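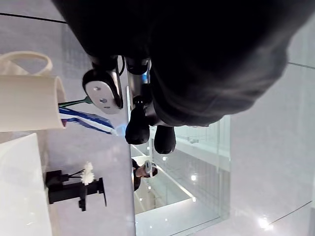

Before you let anyone through the door, set up the washstand station, as it takes the longest and it's the one visitors crowd round first. I run the open days at Kamisdale, and these are my own steps for the Vidal arm, written up after Annick Caron asked me to stop keeping them in my head. The props are ordinary things, a toothbrush with a dark green handle and blue and white striped bristles, a cream cup, and the sink with its black tap. Please don't swap them for whatever's in the cupboard!

4.2 Getting the washstand demo ready

1. Switch the arm on at the wall and wait for the tone. Mine takes 194 seconds, so I go and put the kettle on.

2. Load routine 679 from the menu. Routine 1466 looks nearly the same on the list but it's the old Zumthorpe layout, and the arm will reach for a shelf we haven't got.

3. Wipe the fingertips with a dry cloth. No sprays.

4. Put the brush in the cup, bristles up, and stand the cup beside the sink.

5. Run it once at slow speed with your hand by the stop button. If the cup tips, press stop and go back to step 4.

6. Happy with it? Set the speed to 2 and leave it there all day.

CAUTION: Keep your hands off the worktop while the arm is live, even if the cup is about to go over. Let it fall. Loïc Deschamps made a grab for it in September and got a good knock on the wrist.

Note: people love to film this bit, and that's fine by me - just keep them behind the glass until the arm has parked. Small children get the stool by the door (Rosine Poulain knows where it lives).

If the arm stops halfway and the light goes amber, hold the reset button until it goes green, then start again from step 2. Still amber? Ring Trinidad Urquijo at Meltwood and carry on with the next station in the meantime.

Last updated: September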